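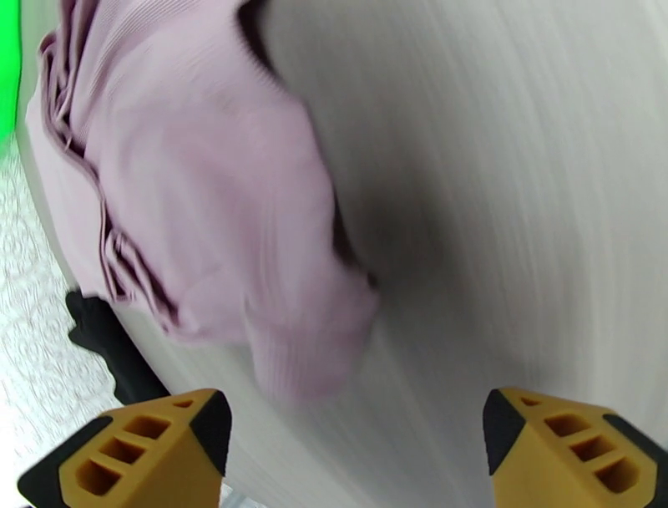
Page last changed: Aug 4, 2025

Open Day at Zeltwood

Lejla Milošević had been up since before it was light, and she had eaten half a roll, and she was so happy she could hardly keep her feet still. The doors opened and in they all came, wet umbrellas and all, because it was February and Zeltwood in February is mostly rain.

"Is that it?" said a boy in a red hat. "It's just an arm."

"It's a wonderful arm," said Lejla. "Come closer. Stop at the tape, please – there, perfect."

The arm was called Grodent. It had yellow fingers with black tips, and today it was going to work with clothes. Shirts were hard. Sweaters were worse. A box is the same box whichever way you turn it, but a sweater is a new thing every time you let it go, and Lejla had spent two winters falling in love with that problem.

Borislav Kneževič stood at the back with his arms crossed. He had run the pressing room at Hauser for most of his life, and he had come, he told the woman beside him, to see what the fuss was about.

Lejla laid out the knit cardigan, the pinky purple one with the plum trim, all in a heap. She didn't smooth it. She wanted them to see it done from a heap!

"Ready?" she said, and the whole front row said yes.

Grodent went down. The fingers opened wide over the white cloth, waited, and closed on a fold of ribbing. Up came the cardigan, and then half of it slid away and landed in a new heap.

"Oh," said the boy.

"No, no, watch, this is the good part," said Lejla. "It has to look again. It doesn't know yet what it's got."

The arm swung over and back. You could hear it, a thin hum like a fridge in another room. Down again, a little to the left this time, and the tips pinched at the dark edge of the collar.

"The seam," said Borislav, out loud. People turned around. "It's going for the seam. That's right. That's where you hold it."

He had somehow got to the tape. Lejla moved over to make room.

"Who taught it that?" he asked.

"I showed it," she said. "Over and over. 475 times with this kind of knit."

"Only 475?" He bent down until his nose was nearly over the line. "It took me 2000, and I had my mother yelling at me."

The cardigan rose, hanging from its collar, both sleeves swinging free, and the boy in the red hat yelled so loudly that a baby started to cry. Lejla was clapping too. She had seen it happen all week and she clapped anyway.

"Again," said Borislav. "Mess it up properly this time. Here, let me."

She looked at the clock. There were 15 minutes until the next group. She switched the arm to hold, lifted the tape, and let him in.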